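Ticket: left arm drops out during washer unload
Project: Ladness
Site: Samudby, laundry cell
Status: Open, workaround in place
Priority: High

Reported
The left arm stops part way through the unload task. It happens when the gripper has crossed the rim of the drum and begins to close. The arm holds position, the controller logs a gripper comms timeout and the right arm carries on to its next waypoint by itself. The operator has to hit the stop. It has done this on both the towel load and the plush load.

The right arm carrying on is the part we want treated as a safety matter. A timeout on one side is supposed to hold both.

Set-up when the fault occurs
Front loader, door fully open to the left, basket on the floor in front of the drum. Single soft item in the drum. Both arms start low, either side of the basket. Task speed 100 per cent.

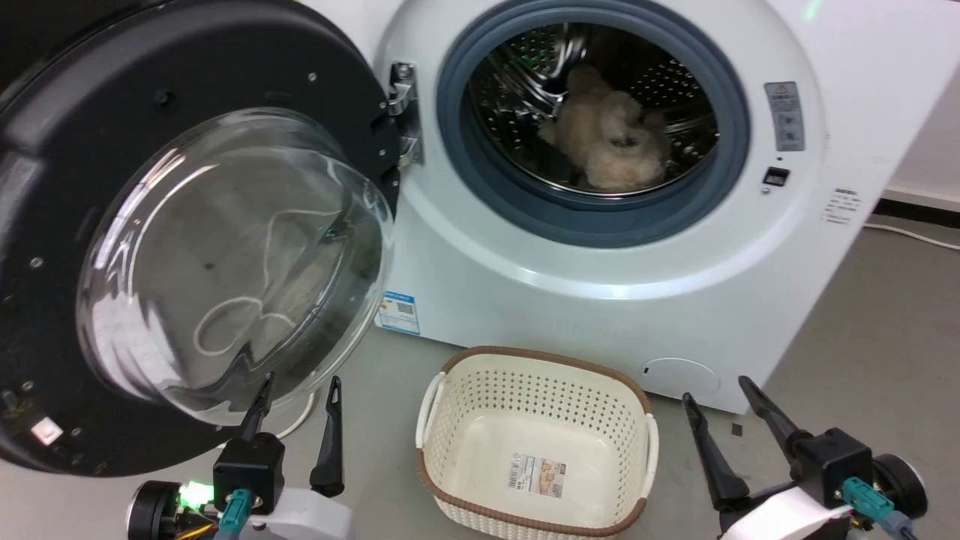
Software is the April build from Jatside with no local changes. Gripper timeout is set to 2000 ms, as supplied. The log shows the last good packet from the left gripper, then nothing until the timeout trips. The right gripper reports normally throughout.

Tried so far
1. Restarted controller and both grippers. Fault came back on the same task.
2. Reseated the connector at the left gripper. No change.
3. Ran the left arm through the full path with the drum empty and no grasp command. Completed.
4. Same path with the grasp command added. Failed at step 133 of the sequence.
5. Dropped task speed to 50 per cent. Failed at step 133 again.
6. Swapped the left and right gripper cables. The fault moved to the right arm.

Item 6 points to the cable. The old left cable has been labelled and bagged. A spare from the Powell rig is now fitted on the left and the original right cable is back where it was. 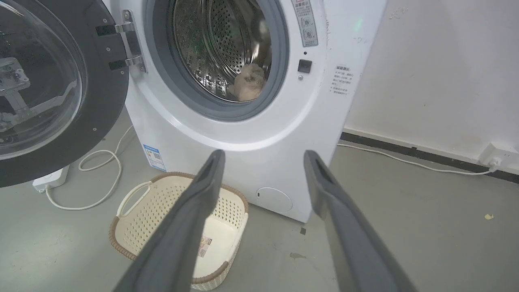

With the Powell cable fitted we ran the unload 93 times over one afternoon and had no timeouts. The suspect cable gives a steady reading on the bench when it is straight. Bent tightly near the plug, one pair goes open. The wrist turns hardest at step 133, so that fits.

Still outstanding
The cable explains the dropout. It does not explain why the right arm kept moving. We repeated the fault on purpose by unplugging the left gripper with the arms clear of the machine, and the right arm again went on to its next waypoint. The linked hold is ticked in the settings page on our side. Please check whether the April build reads that setting at start-up.

Until we hear back:
- one arm enabled at a time
- operator stays at the stop button for every run
- nobody reaches into the drum or moves the basket with the arms powered

Requested from Jatside
Fix or patch for the linked hold, and a replacement left gripper cable, as the spare has to go back to Powell. Log files are attached to the ticket. Please do not close this when the cable ships.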